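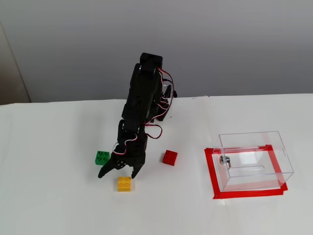
Bernd Heitmann preguntó en el otro hilo si no sería mejor cambiar los servos antes de tocar el código, y tiene parte de razón, pero ahora mismo no puedo comprar nada más, así que abro esta consulta por separado.

**El brazo se desvía al soltar los bloques dentro de la zona de cinta roja**

Estoy montando en el taller compartido un brazo pequeño de servos en cadena, con pinza de dos dedos. La idea es que coja bloques de juguete de cuatro tacos y los lleve de uno en uno a una zona marcada con cinta roja, donde tengo una caja transparente. Los coge casi siempre. El problema viene después: al girar hacia la caja, la muñeca llega más baja que en la posición guardada y a veces toca el borde.

Datos que pueden servir:

- Fuente de 3 A para todo el brazo.
- La controladora es una Hollmann de segunda mano, sin manual.
- El movimiento del hombro lo hago en un solo paso de 2000 ms.
- Con la pinza vacía también baja, aunque menos.
- Los servos no se calientan mucho, al menos al tacto.

He repetido la secuencia 200 veces repartidas en varias tardes y en 70 el bloque se quedó fuera o mal apoyado. No veo un patrón claro por colores ni por posición de salida. ¿Empiezo por la alimentación, por la mecánica o por el programa?

Heike Reinholz

---

**ganevdale_taller**

Yo empezaría por la alimentación. Si todos los servos arrancan a la vez, 3 A se quedan cortos y el hombro es el primero que lo nota. Pon un polímetro en la entrada y mira si la tensión cae cuando arranca el giro. Si cae, ya tienes media respuesta.

También puedes probar a mover las articulaciones por turnos - primero el codo arriba, luego la base, luego bajar - y ver si el fallo sigue. No cuesta dinero y se hace en diez minutos.

---

**Flevance**

A mí me pasó algo parecido y era un tornillo flojo. Apriétalos todos.

---

**Tavthorpe**

De acuerdo con lo de medir la tensión, pero dices que con la pinza vacía también baja, y eso me hace pensar además en holgura y en el peso del propio brazo. Haz esto por orden:

1. Apaga, suelta el disco del servo de la muñeca y comprueba que el estriado no está comido.
2. Vuelve a montar con el servo en su posición central, no donde caiga.
3. Guarda un punto intermedio encima de la caja, bastante más alto que el de soltar.
4. Divide el paso de 2000 ms en varios tramos cortos.
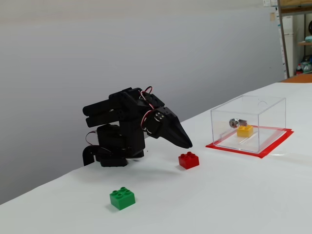 El cableado merece un repaso antes de dar por buena cualquier calibración. Un cable que tira de la articulación cambia el reposo según hacia dónde gire la base, y eso luego parece un error del programa. En tu montaje los cables rojos y blancos hacen un arco por encima del brazo, cerca de la muñeca, así que yo miraría si se tensan al llegar a la zona de la cinta. Sujétalos con bridas a cada tramo y deja un bucle libre en cada junta - que sobre cable con el brazo estirado del todo.

Si después sigue bajando, guarda la posición de soltar con el bloque puesto en la pinza, no en vacío.

---

**Heike Reinholz**

Gracias. He medido y la tensión cae al arrancar el hombro, así que de momento muevo las juntas por turnos. Con el punto intermedio ya no roza el borde. Me falta lo de las bridas y revisar el estriado; en marzo tendré una fuente mayor y repetiré la prueba completa con los mismos bloques.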